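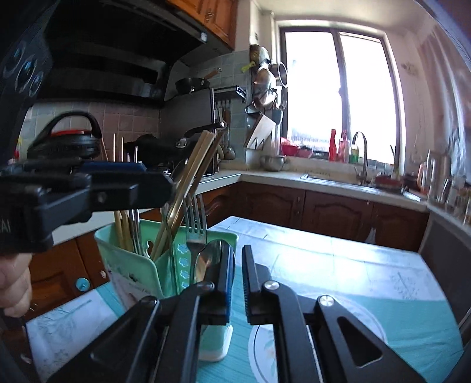 How I Get Sticky Labels Off Jars and Tubs

I save every jar that comes into my kitchen, and for years they all kept that awful gummy patch on the front. Then Firouzeh Rezaei showed me the oil trick at our February swap and I've been hooked ever since!

What you need: cooking oil, baking soda, dish soap, an old plastic card and a rag.

Step 1. Peel off whatever paper comes up easily. Don't fight it.

Step 2. Mix equal spoonfuls of oil and baking soda into a paste (it should look like wet sand) and smear it on thick.

Step 3. Leave it for 41 minutes. Okay, 30 is plenty, but I always forget mine and that's what the timer said last time. 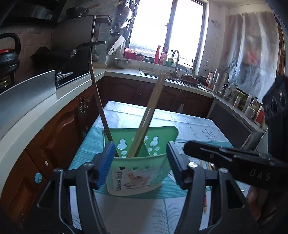
Plarau Home Reuse Club

Step 4. Scrape with the card, held nearly flat. On plastic go easy and keep the baking soda out of it, plain oil won't scratch.

Step 5. Wash in hot soapy water, rinse, and dry with the rag. Still tacky? Do one more round with just oil.

Printed-on lettering won't come off this way, so please don't scrub at it like I did. Hanan Boutros swears by a hair dryer for the big tubs, and I'm trying that next on my six pickle jars.

Posted April 19, 2021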